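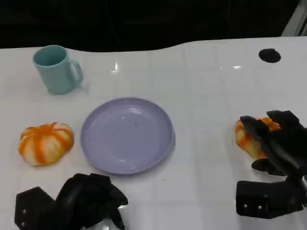

Fall place setting for one, the quick way
Posted August 13, 2019 by Bijan Moradi

Yes it's still summer. I like to get this sorted before the stores go crazy, and last year I left it too long and paid double for mini pumpkins.

What you need
A round plate, plain color. Lavender is good, any soft pastel works.
A mug. Mine's teal.
Two small pumpkins, orange and white stripes if you can get them.
White table, or a white cloth.

Pastel plus orange is the whole trick. I tried it with dark plates in June and it looked like Halloween.

Step 1. Wipe the table. Glossy white shows everything – crumbs, fingerprints, all of it. Damp cloth, then a dry one. Don't skip the dry one.

Step 2. Plate goes down first. Middle of the setting. Check it for specks and crumbs before you go any further, becuase you'll spot them later and have to move everything.

Step 3. Mug up and to the left. Handle turned in toward the plate. Some people want it on the right, fine, but then there's no room for your elbow. Leave a gap between mug and plate, 14 cm is what I use on the big table. Less on a small one.

Step 4. Pumpkins. One each side of the plate. Stripes make them look a bit different from every angle so give each one a turn til you like it. Stems up, obviously. If one rolls, stick a bit of putty under it.

Step 5. Stand back. Go to the doorway and look. If one side looks heavy, nudge a pumpkin out. Small nudges.

Step 6. Stop. No candles, no leaves, no glitter. You need room to eat.
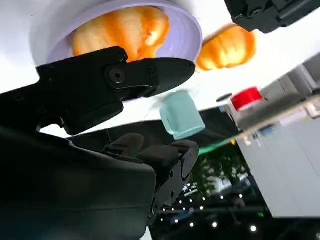

Can I use real pumpkins or do they have to be fake?
Either one. Real minis keep a few weeks somewhere cool, but put a coaster under them if the table matters to you – a soft one can leave a mark. Fake ones go in a box and come out again next year.

Storing it all
Plates stacked with a paper towel between. Mugs right way up, never hung by the handles in a box. Fake pumpkins in an egg carton if they're small enough, otherwise wrap in tissue and don't put anything heavy on top of them. Label the box. I have 22 boxes in the garage and the unlabeled ones are a nightmare.

Bigger table version next, once I've found the other tablecloth.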